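Fault Technician, Humanoid Handling (one opening, full time)

Posted May 23, 2018

Hi, I'm Lieven Visser, and I run the small reliability group at Clirnow. I'm looking for someone to come and work on dropped parts with me — why they drop, how often, and what the robot does in the second afterward. That last bit is what keeps me up at night.

In March one of our two-armed robots, running the Lysenko hand software, lost its grip on a molded part during a bin transfer. Fine, parts fall. But the left hand still believed it was holding something, so it kept squeezing and swung through the space where the operator had stepped in to pick the thing up. She got a bruised wrist and a very reasonable bad mood. The emergency stop worked, the software didn't, and I signed off on that software, so I'd like to get this right.

We've since gone through 82 logged drops, and in 54 of them the hand reported a good grip after the part was gone. We have theories. We need a person with patience!

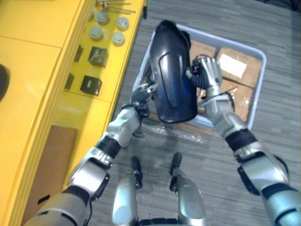 Two-handed work with a large shell at the bin.

You'd spend most of your week next to the robot, repeating grasps, reading the finger logs and writing up what you find in plain words. We run big awkward parts and little ones, and they fail in completely different ways. You'd also own the stop procedure for our cell, and you can halt any run without asking me first (please do, I mean it).

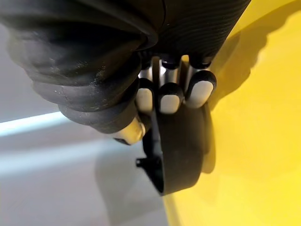

Small parts are where I could use you soonest. Our force threshold was tuned on the big stuff, and on something light the false "still holding" signal can hang on for 4 seconds. Take a little black wheel pinched between the thumb and those pale fingertip pads: there isn't much contact to measure, so a small slip is easy to miss. I want a test for that which a tired person can run at the end of a shift and still trust.

What I'm hoping for: a couple of years fixing machines that move, enough scripting to plot a log file, and a habit of writing things down even when they make us look bad. Experience with the Vultari controller would be lovely, but I can teach you that. A degree is fine, no degree is fine too.

The team is 5 people and we share one lab with the Mendico packing project, so it gets loud. Some evening runs, always with a second person in the room, and you get the time back.

To apply, send me a page about a fault you chased down, or one you never did solve — I like those better. Skip the cover letter. I read everything myself and I'll write back either way.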